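Support ticket: Predard profile extrusion line, marks on PC lampshade tube
Status: waiting for customer
Opened by: Wendell Blackwood, Climden
Handled by: Marama Tamihana, Stalar service desk

Wendell Blackwood wrote:
Good morning. Since the change of the screw we see a thin line on the outside of the opal PC tube, always at the same side. The clear tube from the same die is good. We have cleaned the die lip 2 times and the line came back after 400 metres. Material is dried before use, the dryer shows no alarm. Please advise what we should check next.

Marama Tamihana wrote:
Thank you for the clear report. A line which stays at one side comes in most cases from the die or from the calibrating sleeve, and seldom from the screw. Please turn the sleeve by a quarter and run again. If the line moves with the sleeve, the sleeve is scratched. Please send also the settings of zone 9 and the vacuum value.

Wendell Blackwood wrote:
We turned the sleeve today, November 21, 2019. The line did not move. Zone 9 is as in your start-up sheet, vacuum is steady. I noticed one other thing — the heater band on the die adapter reads 11 degrees lower than the set value, and the opal material flows more slowly there. Could this be the cause? Our spare band is from Sjögren, with the same power but a different plug.

Marama Tamihana wrote:
Yes, it can be. Do not change the plug yourself, please. Check first that the thermocouple sits fully in its hole, then tighten the band when it is warm. The correct band we can send. Keep one piece of tube with the line, marked at the top, for our visit in February.

Attachments (3)

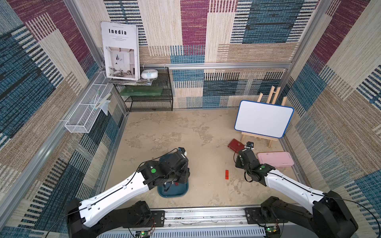
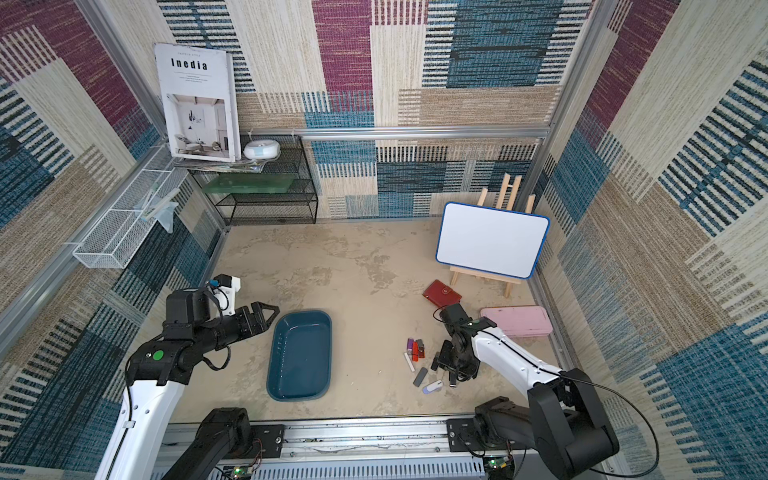
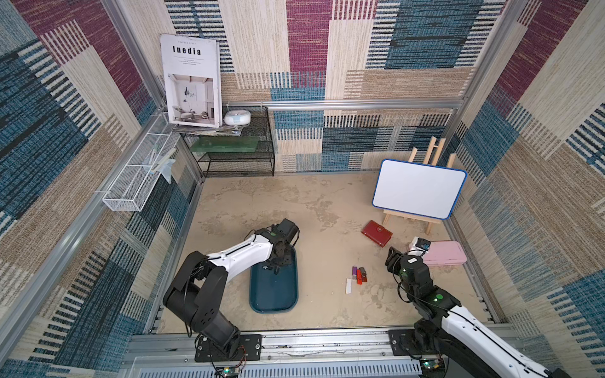 All three: enclosure with two arms, aluminium rail across the back wall.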